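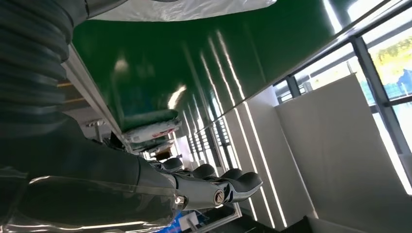
Loredana Longo asked at the March review why a student project needed written rules at all when the robot already stops if it hits something. Our first answer was weak, so this report starts with that question. A protective stop limits how hard the arm hits a person. It does nothing about a person reaching into the work area in the first place.

1. Background

Our group at Brarnalthorpe wrote a set of working rules for a humanoid robot that handles mailer bags at a bench next to a conveyor. The company site in Kirkberg had a general safety sheet, but it was written for fixed arms behind a fence. It did not cover a two-armed robot at an open bench.

We read the sheet, watched the work for 12 shifts, and wrote down each time a person came closer than 100 cm to either hand while the robot was powered. There were 110 of these. Almost 6 in every 10 happened while someone was fixing the position of a bag. 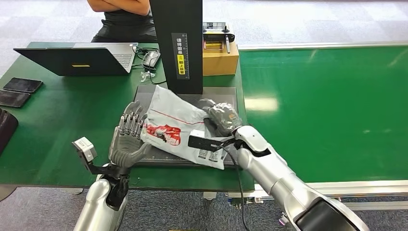
Most of the others happened when a person picked something up from the bench or checked a label. Very few had to do with the conveyor, where we had expected most of the trouble. We had spent the first part of the project on belt guards and had to drop that section.

2. Rules we proposed

2.1 One person is the operator. That person says "moving" before the arms are enabled and waits for an answer.

2.2 Anyone who needs to touch a bag asks for a hold first. The operator confirms the hold out loud.

2.3 If a bag is stuck in the fingers, do not pull on it. Hold the robot, open the hand from the controls, then take the bag.

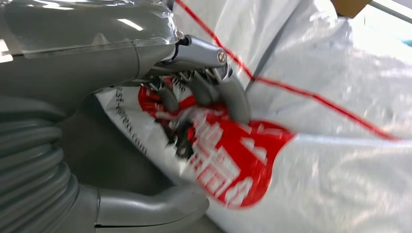

2.4 Check wrist cables and brackets at the start of each shift. Write the result in the log, including when nothing is wrong.

2.5 Keep drinks and personal items off the bench.

3. Trial and open points

The Zanetti team used the rules for 6 shifts. Rule 2.2 was followed least, mainly when the operator was also the one fixing the bag. We have not solved this. The Dulldale site works with two people per bench and may be a better place to test it.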